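Members' Bulletin > Spring issue > Working notes

Bulletin | Meetings | Directory | Join | Contact

Translating a cookbook when the kitchen is also foreign

By Laurinda Bastos
2019-04-16

In our last meeting several of you asked me to write down what I told during the coffee break about the cookbook project, so I will try. I apologize that it became longer than the editor wanted. She already removed one page about beans.

The book is a family collection, called simply Abreu after the family who kept it, and it was written in Portuguese during three generations. The publisher, Skiltlow, wants it in English for American readers. Margarida Figueiredo translates the savory half and I translate the sweets and the breads, and then we exchange and correct each other. We are both from Portugal and we both learned British English at school, and this is a part of the difficulty. Neither of us grew up in an American kitchen. We have a reviser, Analyn Estrella, who did, and she is patient with us.

I translated contracts for many years before this. I believed that a recipe would be a kind of vacation. A contract has long sentences, but every important word has been defined by somebody on page two. In a recipe the sentences are short and nothing is defined. The person who wrote it was standing in her own kitchen, writing to her daughter who was standing in the same one.

The letters q.b.

Every Portuguese cook knows the letters q.b., for quanto baste. It means "as much as is enough." In the Abreu manuscript it stands after salt, after olive oil, after vinegar, after cinnamon, and in one place after flour. The usual English solution is "to taste," and for salt it is a good solution. For the olive oil in a pan you cannot write "to taste," because you don't taste it. You look if it covers the bottom. For the flour on the table it means "enough that the dough doesn't stick." So one small abbreviation became four or five different English sentences, and each time we had to know what the cook was doing with her hands. At the start I wrote "as needed" everywhere. It is correct, and Analyn sent back the whole chapter with the question "needed for what?" She was right.

Names of vegetables

The vegetables seem easy. You look in the dictionary, there is a word, you write it. But the dictionary often gives the British word first, and my own memory does the same. I wrote aubergine, courgette, coriander, beetroot and rocket. For this book they must be eggplant, zucchini, cilantro, beet and arugula. Coriander is the most dangerous of them. An American reader knows the word very well, but for her it is the seed. If I leave "a bunch of coriander" she will perhaps guess, but "add the coriander at the end" can send her to the spice shelf.
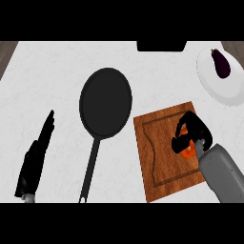 Beringela at home, aubergine in my school books, eggplant in the Abreu translation.

Jérémie Lefèvre, who works from French and whom many of you know from the terminology evening, told me that he has the opposite trouble. His authors use aubergine, the British reader uses aubergine, everything is in peace, and then the American edition is ordered and the file must be searched from the beginning. His advice is to never use the automatic replacement without looking at each case. He once had a page where aubergine was the color of a tablecloth.

There is also the matter of size. "Two onions" in the manuscript are Portuguese onions from a garden, and these can be quite modest. The onions that Analyn buys are much bigger. We discussed whether a translator has the right to change two onions into one onion. Margarida said no and I said yes. In the end we kept the number and added the word "small," and I find it a fair peace.

Words for cooking on the stove

Portuguese has the verb refogar. You warm olive oil with onion and often garlic, slowly, until it is soft and smells good, and almost every savory dish in the book begins in this way. Sauté is the word that most dictionaries propose, but for an American cook sauté means a rather strong heat and food that moves. Sweat is technically closer, and Margarida refused to put it on a page about dinner. We write now "cook gently until soft" and we write it again and again. The repetition disturbed me at first. In a novel I would vary it. In a recipe, if I vary the words, the reader thinks that I ask her to do something different.

We had a similar discussion about lume brando. Literally it is "mild fire." Low heat, of course. But there is also lume médio, lume vivo, lume esperto (a "clever" fire, which I love) and one time only "lume," with nothing. We made a table of them and decided each one. The clever fire became medium-high. I was sorry to lose it, so it lives in the introduction.

Things and tools

With the tools we were less careful than with the food, and this was an error. In the first version Margarida had frying pan, skillet, sauté pan and simply pan, depending on the day. All of them translated the same frigideira. A reader of the sample chapter wrote to the publisher to ask how many different pans she must own to cook from this book. After this we chose one word for each object and wrote it in the glossary. Analyn says that frying pan and skillet are for her the same thing, with skillet sounding a little more American and a little more heavy. We chose skillet.
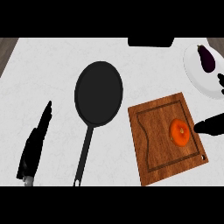
Frigideira, frying pan, skillet: one word per object, says our glossary.

The tacho is harder. It is a pot with two handles, wider than it is high, and it goes to the table. Pot is too general and saucepan has one long handle. Dutch oven is the nearest, but it brings to mind something of iron and very heavy, and the tacho of the Abreu family was light. We settled on "wide pot" with a note at the front of the book. I am still not happy with it. If a member has a better proposal, please write me.

Then there is the alguidar, the big bowl in which you mix dough or leave meat to marinate. We say "large bowl" and we lose something, but the cake will come out.

Cups, grams and the oven

Said Abdel Hamid, who translates from Arabic, warned me before I signed the contract that the measures would take more hours than the words. I did not believe him enough.

The manuscript uses grams in the newer pages. In the older ones it uses glasses, coffee cups, teacups, soup spoons, dessert spoons, and in a few places "the weight of the eggs," where you put the eggs on one side of the scale and the sugar on the other. The American reader wants cups and tablespoons. The publisher wants cups and tablespoons first and the grams in parentheses. For butter this is very comfortable, because the American butter has the tablespoons marked on the paper. For flour it is a misery. A cup of flour can be heavier or lighter depending on how you fill it, so at the front we had to describe how: with a spoon, and then leveled with a knife.

An amount of 50 grams is very common in our recipes. It is a nice round number that has no nice round translation. With sugar it becomes one quarter cup, with butter it is three and a half tablespoons, with grated cheese it depends on the cheese and on the grater. I had in my head that one conversion table would be enough. We have now one table per ingredient.

The oven was simpler. The older pages say forno quente, forno médio or forno brando, and the newer ones give Celsius. For a hot oven of 220 degrees we write 425 degrees Fahrenheit. The exact calculation gives another number, but no American oven recipe uses it, and a strange number makes the reader think that precision is important in this step. It took me some time to accept that the less exact number is the better translation. From my contracts I have the contrary habit.

Yeast, and a cake that did not exist

I must confess one real mistake, so that others can avoid it. Fermento in Portuguese can be yeast or it can be baking powder. Usually there is a second word that tells you which. In the older pages there is none. For one orange cake I wrote yeast, I wrote it with full confidence, and it passed my own reading and also Margarida's. Analyn stopped it because there was no time given for the dough to rise. Since then I read each recipe one time only as a calendar: what happens first, how long, what happens after. It finds errors that the language reading doesn't find.

The glossary

Our glossary has at this moment 851 entries, and I would be glad to share the part that is not specific to the family. It covers vegetables, fish, cuts of meat, tools, verbs and measures. We keep it in Temden, but I can export it as a simple spreadsheet. Fish is the weakest part. Many of our fish have no common name in the United States or they have three, and for those we give the Latin name as well.

Some small practical things, for those who are thinking of accepting such a job. Ask the publisher before you begin which measures come first. Ask who will cook the recipes, and if the answer is that no one will, ask for a lower number of pages or a longer time. Don't convert anything in your head in the evening. And put aside some money for ingredients, because there are sentences you will understand only when you have the spoon in the hand – I made the same custard on two weekends until I understood a verb.

In June, Margarida and I will show the glossary at the members' meeting, with a few of the original pages if the family agrees. There will also be something to eat. Please tell us before if you cannot eat eggs, as the Portuguese sweets are, I am afraid, mostly eggs.

Corrections to this text are welcome, including to my English.

Next item: Rates survey, how to take part

Back to top | Contact the editor | © Members' Bulletin, all texts remain with their authors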